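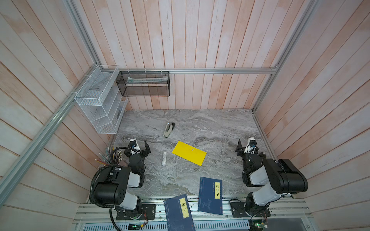
Trallberg Reading Rooms, Citenville
Gallery: The Desk and Its Contents

The Trallberg Reading Rooms maintain a group of shared desks for members engaged in reading, note-taking and the light repair of paper items. This page presents one desk from the Keskinen Wing, with notes on its surface, its storage and the items kept on it. It was prepared by Teguh Govindasamy of the Rooms and Furnishings Office and was last revised in August 2024.

The surface
Gray marble with swirling veins of white and charcoal. Members are asked to place a blotter beneath any work involving ink or adhesive. Spills should be reported to the Pilta Street desk before cleaning is attempted.

The surround
Vertical planking in pale pink and white, with faint orange-pink streaks and whitewashed patches on the side walls. The same finish was selected for the adjoining corridor, where work is scheduled to conclude in November.

Wire shelf organizer
White wire mesh, with several slanted compartments stacked one above another, fastened at the back left corner with white zip ties. The compartments are intended for loose sheets and thin pamphlets. Bound volumes should not be stored in them.

Hanging basket
Black mesh, rectangular, hung by small hooks from the rail along the back wall. Long, narrow articles such as rulers and pencils may be kept in it. Members should leave scissors and blades at the issue counter.

Stapler
Beige and black. Staples may be used on members' own papers only. No item belonging to the collection may be stapled, clipped or folded.

Glue stick
White, with a printed label on the barrel. Glue sticks are supplied for mounting notices and exercise sheets. Repairs to collection items are carried out by the bindery, and requests are normally answered within 15 working days.

Yellow card
A plain rectangular form with a small notch or hole near the center of the upper edge. Cards of various colors are available at the issue counter for members who wish to keep their place or label a folder.

韩非子 (Han Feizi)
Dark blue cover in the style of traditional Chinese stitched binding. The title appears on a yellow label, with a faint illustration of a horse near the lower edge of the cover. The work is a classic of Legalist thought from the Warring States period.

孟子 (Mencius)
Also dark blue, with a yellow title label and thin vertical lines of text beside it. The work records the teachings and conversations of the Confucian philosopher Mencius. Readers new to both titles may request the introductory reading list, which contains 27 entries in English and Chinese.

Visiting and reproduction
The Keskinen Wing has seating for 70 readers and is open to all registered members. Requests to reproduce material from this page should be sent in writing to the Rooms and Furnishings Office, Trallberg Reading Rooms, Citenville.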